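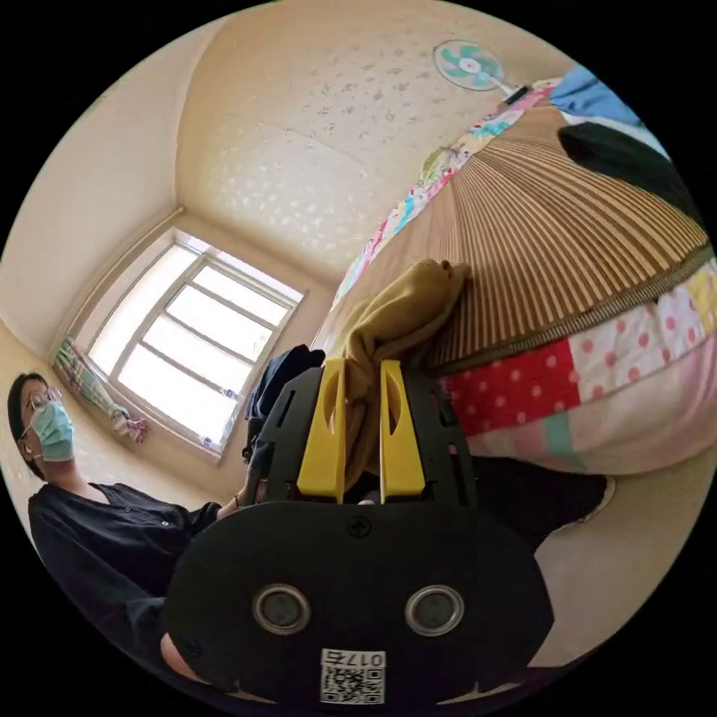

I bought the Ekora label printer in March, after one winter of using handwritten tape that became unreadable on everything I own. My wish was simple. I wanted small white labels with a short number and a QR code, and I wanted to read them with my phone in the cellar. A sticker such as the 017右 one, with the marking on one side of the code and plain white behind it, is the style I had in my head, also because it has a Japanese or Chinese character in it and I often need characters outside the English alphabet. My own labels are in English, Greek and Nepali, as I share the storage with two friends.

The printer is the size of a thick paperback book. It prints with heat, so there is no ink to buy. You charge it by cable, and the full charge took me one evening. It comes with one roll of 566 labels, which is a strange number but it is what is written on the box. The next rolls have 1,000 and they are cheaper per label. I recommend to order one together with the printer, as the shipping for a single roll is too high for what it is.

Everything is done from an app called Lillalero. The first start was not pleasant. It asked me to make an account before I could print one word, and the confirmation mail arrived only after I tried a second time. When you are inside, it is good. You write the text, choose if you want a code next to it or under it, and the preview is the same as the print. The fonts are plain. I like them, but my friend Periklis Zervas finds them ugly, and he prints his labels from the older Flillau which he already had at home.

Now the languages. Greek letters print well with all accents. Chinese and Japanese characters also print well if you keep them at 8 point or larger, under this size the thin lines close together. Nepali was the weak point. Akash Shakya typed the names of his spice jars and some of the joined letters came out separated. He wrote to the support and they answered politely that it is known. Until now it is not repaired.

The QR codes are read quickly, also on a round jar if it is not too narrow. On a small pill bottle my phone could not find the code. I learned to turn the label so the code stands along the bottle and not around it.

The glue is strong, maybe too strong. On glass and metal the label stays after many washes by hand. On cardboard it tears the surface when you remove it. On rough plastic the corners lift after some weeks. For the freezer you must buy a different roll, from the company Maurya, and the printer accepts it without complaint, but you have to set the size by hand.

One more thing which disturbed me is the cutter. You pull the label against a small metal edge, and if you pull too slowly the cut is not straight. My mother does it perfectly, I still do it badly.

The price was 21 euros more than the Flillau costs now. For the better codes and the bigger rolls I would pay it again. If you only need names on jars in English, I think the cheaper one is enough for you. Four stars from me, with one star missing for the Nepali letters and the account.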